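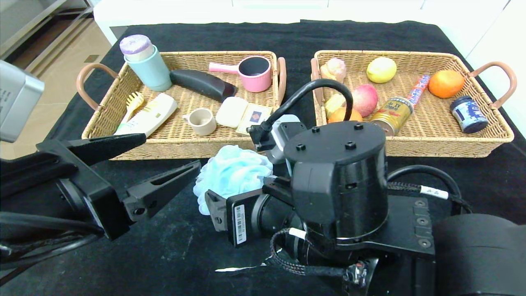
April, 7:40 in the morning

Up early with the operating rules again. Version four has to go to Embla Holmgren before the end of the month and I have let it grow too long. It is 20 pages now. The old one was three and people read it. I doubt many will read 20, so most of this week goes to cutting.

Today's job was the section on tabletop sorting with two arms. I wanted to write it next to the table this time. Last time I wrote it at my desk at Granddale and got the order of steps wrong, and Tarmo Navickas had to send me a page of corrections, all of them fair.

Rules as they stand after this morning:

**Before power**

- Cloth flat, no folds under the baskets.
- Baskets side by side, handles clear of the path of either arm.
- Cables checked along both arms for slack. A loop that stands up is allowed if it can't reach a basket handle at full travel.
- Stop button within reach of the person standing, tested once per shift. Write the time in the log.

**During a run**

- Hands off the table while either arm is live. No exceptions for "just moving one thing."
- If an object lands outside a basket, leave it. Finish or abort the run, then log it.
- Nobody leans over the baskets from the back.

**After**

- Both arms to rest, then power down, then clear the table. In that order.

Tarmo objects to the second rule under "During a run." He says an object lying on the cloth is a hazard for the next grasp and the operator should pause and take it off. My view is that a pause is where people get careless. They press it, they assume both arms heard it, and they reach in. A full abort costs us a minute or so. We went back and forth over coffee and settled on this: abort, confirm both arms at rest by looking at them, then remove. The word "pause" comes out of the document altogether. I went through and searched for it and found it in more places than I expected, including once in the title of a section.

We also talked about what counts as an object. He wants litter treated differently from items on the list. Bits of paper and plastic aren't on anyone's list, so the operators don't log them, and then they stay on the cloth through one run after another. I have been guilty of this myself. New rule, in his words: "Anything on the cloth that isn't in the item list gets removed between runs and noted with one line." I kept it as he said it.

Late morning I walked the arms and did the label check. Every barcode label on an arm should be readable without moving a joint by hand. I have put that in as a requirement, with the note that a label which wraps around a curve doesn't count as readable. Embla asked for this back in the winter after the inventory took her two afternoons.
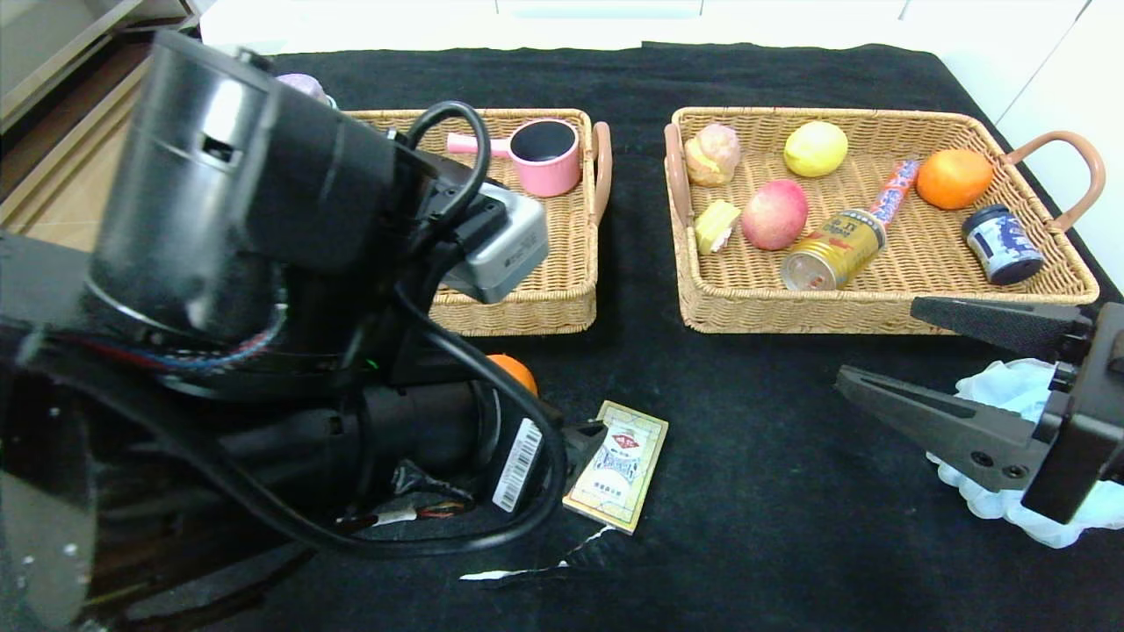
*Two-arm table. Card, paper strip and plastic bag on the cloth; all three are litter or strays under the new wording.*

The cable section still bothers me. The draft says cables must be "properly secured," and that means nothing to a person who started last week. I tried three versions. The one I like best says: trace each cable with a finger from the base to the wrist, with power off, and report any place where it hangs free by more than the width of your hand. It's plain and you can do it without a ruler. Tarmo thinks the width of a hand is sloppy for a standard. He is probably right, so I'll put a number beside it once we have measured what the wrist needs at full rotation.

Exposed wires near the base get their own line. Look at them, don't touch them, and call maintenance if the color of any jacket has changed or a connector sits crooked.

Lunch was soup. Embla came down after and read the first half standing up. Her notes:

- Too many uses of "should." Pick "must" or take the sentence out.
- Say who signs the log. I had left it as "the team."
- Item lists need a fragile column. Mugs and jars are treated the same as fruit at present, and the grip force isn't set separately for them.
- She wants the Oleck checklist folded in so there is one document and no second sheet to lose.

The fragile column is a good idea and I should have had it already. Ceramic, glass, anything with a thin wall, anything soft enough to bruise. I'm not sure where to put sealed cans. They dent, and a dented can that opens over the arm is a cleaning job of the worst kind. For now I've written "treat as fragile until tested" and left a note in the margin.

Numbers for the record, as I had to pull them for the cover page. The log holds 1,932 runs on the tabletop setups. Of those, 201 were aborted by hand. I read through as many of the abort notes as I could stand. Far too many say only "stopped" with no reason. So the new log form has a reason box that can't be left blank, and I kept the choices short: object outside basket, cable, grip, person near table, other. If "other" is used, a sentence is required.

I asked Welent for their version of the same form, to see how they handle it. No reply yet. Benítez sent theirs last month and it is two full sides of paper – thorough, but I can't picture anyone filling it in forty times a day.

Stayed until 6:15 to retype the abort section. It's half a page now. Tomorrow the gripper section, and I need to ask Tarmo whether fingers are to be left open or closed at rest. The draft says both, on different pages.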